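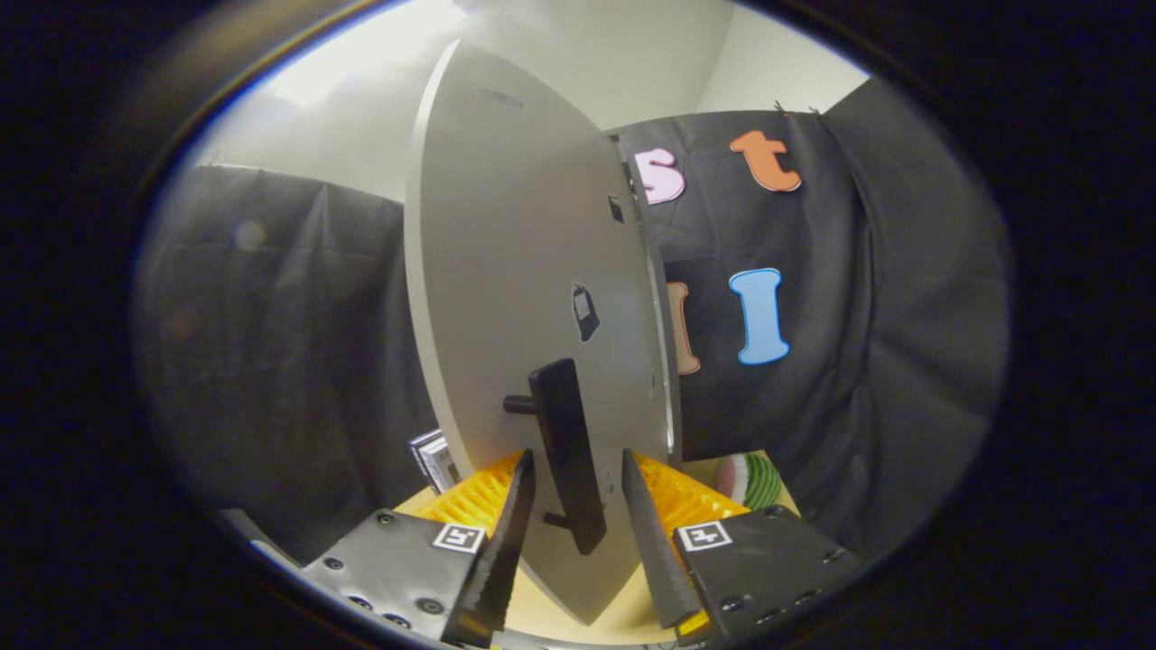
3.2 Building the hand-held gripper

We built the Hendix gripper in a shared workshop, and we were delighted by how far ordinary tools took us! The two fingers are black and serrated, each on its own flat plate, with yellow ribbed pads just inside them. A square black-and-white marker sits on each plate so that finger opening can be read straight from the video (no encoder, no extra wiring).

Figure 1. The gripper approaching a large silver-grey disc on a tabletop.

Large, smooth objects turned out to be our favourite test. The colour and finish of a matte surface give the tracker very little to hold on to, so the markers earn their keep. We recorded 26 demonstrations over two evenings at the Prorwood bench, and three were discarded when a marker left the view. Swapping a finger takes eight minutes with a hex key, and we'd happily encourage any home builder to try their own shapes. Calibration is covered in Section 3.3.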